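最終更新:2025年11月26日

Irnemora(イルネモラ)は、部屋着、タオル、ベンチカバーなど、家の中で使う布ものを扱う店です。洗濯とたたみ方、しまい方について、店頭とメールでよくいただく質問をまとめました。商品の在庫や返品については「ご注文について」のページをご覧ください。

## 洗濯について

### 届いた服は、着る前に洗ったほうがいいですか

一度洗ってください。生地に残った糊や余分な染料が落ちます。濃い青、紺、赤の品は、最初の3回まで単独で洗うことをおすすめします。白い部分のある服も同じです。青地に白い帯が入ったような品は、脱水のあと洗濯機に入れたままにすると白い部分に色が移ることがあります。終わったらすぐに出して干してください。

### 水温は何度がいいですか

部屋着とニット地のショートパンツは30度以下です。タオルは40度まで大丈夫です。洗濯表示の数字が上限なので、表示が30なら水で洗ってかまいません。

### 柔軟剤は使えますか

部屋着には使えます。タオルに毎回使うと水を吸いにくくなるので、何回かに一度にしてください。リブ編みの品は、柔軟剤が多いと腰まわりが伸びやすくなります。規定量の半分で足ります。

### 乾燥機に入れてもいいですか

タオル類は入れられます。ゴムの入った服とリブ編みの服は入れないでください。縮みよりもゴムの傷みのほうが先に来ます。急ぐときは、脱水を1分追加してから扇風機の風を当てると早く乾きます。

### 色移りしてしまいました

乾かす前なら落ちることが多いです。40度のお湯に酸素系漂白剤を溶かし、30分つけてからすすいでください。表示で漂白が禁止されている品にはできません。一度乾燥機にかけてしまったものは、クリーニング店に相談してください。当店ではしみ抜きは受け付けていません。

## たたみ方について

### ショートパンツのたたみ方を教えてください

次の順番でお願いします。

1. 平らな場所に、前を上にして広げる。
2. 手のひらで腰から裾に向かってなで、しわを伸ばす。
3. 縦半分に折る。股の三角の部分は内側に折り込む。
4. 裾から腰に向かって3つに折る。

最後に腰のゴムの部分が外に来るようにすると、引き出しの中で形が崩れにくくなります。

### 腰の折り返しが丸まってきます

リブ編みの生地は、乾くときに端が丸まる性質があります。干すときに腰の部分をピンチで2か所留め、乾く前に一度手で引いて整えてください。すでに丸まっている場合は、霧吹きで湿らせ、当て布をして低温のアイロンを押し当てます。滑らせると生地が伸びます。

### 立ててしまうのと重ねるのと、どちらがいいですか

引き出しの深さで決めてください。深さが16センチ以上あれば立てたほうが取り出しやすく、それより浅ければ重ねます。重ねる場合は6枚までにしておくと、下の服を抜いたときに山が崩れません。

### 子どもがたたむ場合はどうすればいいですか

2つ折りを2回するだけで十分です。Gemanceの仕切り箱をお使いの方からは「たたまずに箱に入れるだけにした」という声もいただきます。部屋着や肌着なら、それで困ることはあまりありません。箱は服の種類ごとに分け、子どもの手が届く段に置いてください。

### Tシャツの前に折り線がつきます

折る位置が中央に来ているためです。左右の身頃を後ろに折ってから、縦の長さを3つに分けてください。胸の柄にかからない位置で折れば、着たときに線が目立ちません。厚紙を1枚はさんで折ると幅がそろいます。

### たたむ時間がありません

ハンガーのまま移せる服を増やしてください。シャツ、ワンピース、薄手の上着は、干したハンガーのままクローゼットに掛けられます。たたむのはボトムスとタオルだけにすると、一回の量がかなり減ります。

下着と靴下は、たたまないという家もあります。担当のキベット・ンジオカ(Kibet Nzioka)の家では、靴下は同じ色をまとめて買い、組にせず箱に入れているそうです。

## たたむ場所について

### どこでたたむのがいいですか

平らで、腰に近い高さの場所が楽です。食卓、ベッド、ベンチのいずれでもかまいません。床でたたむと膝と腰に負担がかかります。洗濯物を取り込む場所から近いことも大事です。遠いと、途中の椅子に置いたままになります。

### 布張りのベンチの上でたたんでも大丈夫ですか

乾いた洗濯物なら問題ありません。生乾きのものは置かないでください。張り地が湿気を吸い、においの原因になります。ファスナーや金具のある服は、こすらずに持ち上げて動かしてください。
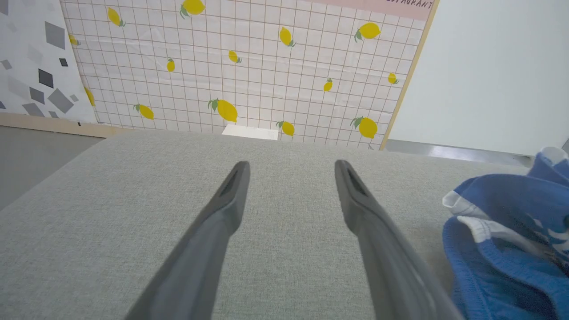

張り地の色は、洗濯物をたたむ場所として使うなら中間の明るさが扱いやすいです。真っ白だと青や紺の服の染料が気になり、黒に近いと糸くずやほこりが目立ちます。灰色がかった淡い緑の織り地に鮮やかな青と白のものを置くと、くしゃっとしたままでも見分けがつき、片づけ忘れに気づきやすくなります。細かいまだらのある麻風の表情なら、小さな毛羽も無地ほど目につきません。レモン柄のような明るい柄を近くに使う場合は、座面を無地に近いものにしておくと落ち着きます。

### 張り地の手入れはどうすればいいですか

週に一度、掃除機のブラシノズルで織り目に沿って吸ってください。飲み物をこぼしたときは乾いた布で押さえ、そのあと水で固くしぼった布でたたきます。こすると毛羽立ちます。MacKinnonのベンチカバーはファスナーで外せますが、洗濯機では洗えません。中性洗剤を薄めて手で押し洗いし、形を整えて平らに干してください。

### ベンチにいつも服がたまってしまいます

置くこと自体をやめるのは難しいので、時間で区切る方法をおすすめしています。夕食の前に一度、座面の上を空にすると決めてください。一度着てまだ洗わない部屋着には、別に置き場を作ります。Tikowの壁掛けフックを使う場合は、一人につき一つにしてください。フックを増やすと、掛かったままの服も増えます。

## 季節の入れ替えについて

### 夏物のショートパンツはいつしまえばいいですか

最低気温が15度を下回る日が続いたころが目安です。寝るときにはいている方は、一年中引き出しに残してかまいません。

### しまう前にすることはありますか

一度洗い、完全に乾かしてください。着ていない服も、引き出しに長く入っていたものは洗っておくと黄ばみを防げます。ポケットの中も確認してください。防虫剤は服の上に置きます。種類の違う防虫剤を一緒に使うと、溶けてしみになることがあります。

### 冬の間に出して見たほうがいいですか

2月の乾いた晴れの日に、一度ふたを開けて風を通してください。半日で十分です。白い部分の黄ばみは早いうちなら落としやすいので、そのときに見ておくと安心です。

## お問い合わせ

このページにない質問は、商品名と洗濯表示の写真を添えてメールでお送りください。ンジオカが3営業日以内に返信します。電話での受付は行っていません。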